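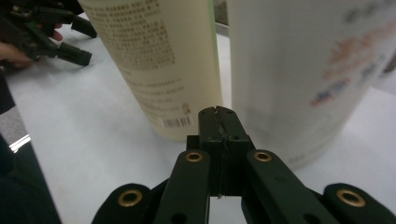 Refill Bottles and Containers, Household Range

Illden supplies bottles and cylindrical containers to schools, clinics and shared kitchens. All items in this range are sold filled and labeled, and may be ordered singly or by the case.

Tall bottle, cream
The bottle has a rounded bottom. The full product text is printed in brown directly on the body, in small type, with the barcode placed near the base. Customers who require the text in a larger size may request a printed sheet with their order.
Order no. 408
Case quantity: 30

Cylindrical container, white
A large container with a logo in orange and blue. Gray characters are printed near the top edge. Please quote these characters in any correspondence concerning a delivery.
Order no. 269

Storage
Store upright in a dry place, away from direct sunlight. Bottles should be closed after each use. Cases may be stacked on a level floor.

Ordering
Orders are accepted from registered account holders. Orders received by noon are sent from the Drongate warehouse on the next working day. Part cases cannot be returned. Damaged goods must be reported in writing within 30 days of delivery, with the order number and the delivery note.

Prices for this range were last revised in January. The current price list is available on request from Sulastri Wattimena, Customer Accounts, extension 3764.

See also: Lubis dispensers, Gilari shelf labels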